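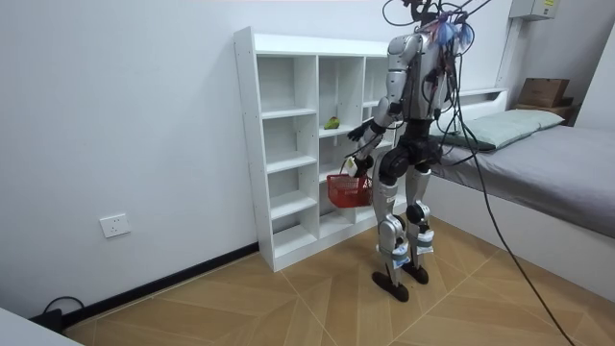
4.2 Placing the Shelving Unit

1. Choose a plain wall and check that the floor is level.

2. Stand the Skovance unit upright with two people. Do not drag it - the lower edges may chip.

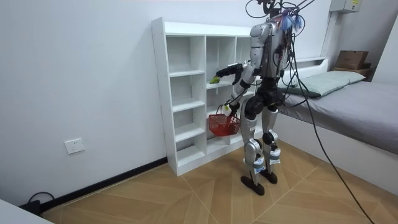 Fig. 7. Unit placed against the wall.

3. Measure the gap behind the top board at both ends. Adjust the feet until the two readings match.

Caution: Fix the wall strap before loading any shelf.

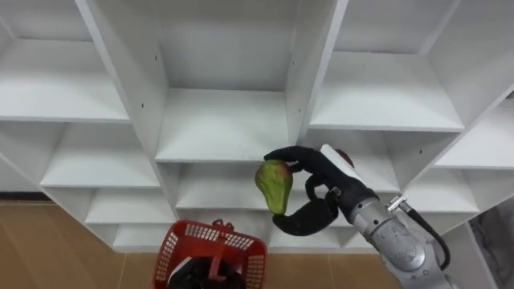
Fig. 8. Empty compartments.

4. Load the lowest shelves first. Keep heavy books and boxes off the top row.

Note: Replacement feet are sold as part 805.
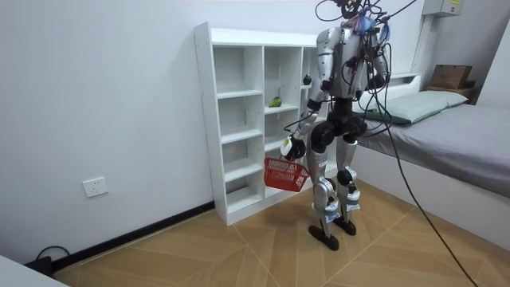

4.3 Care and Cleaning

Wipe the boards with a soft cloth. Check the strap every July.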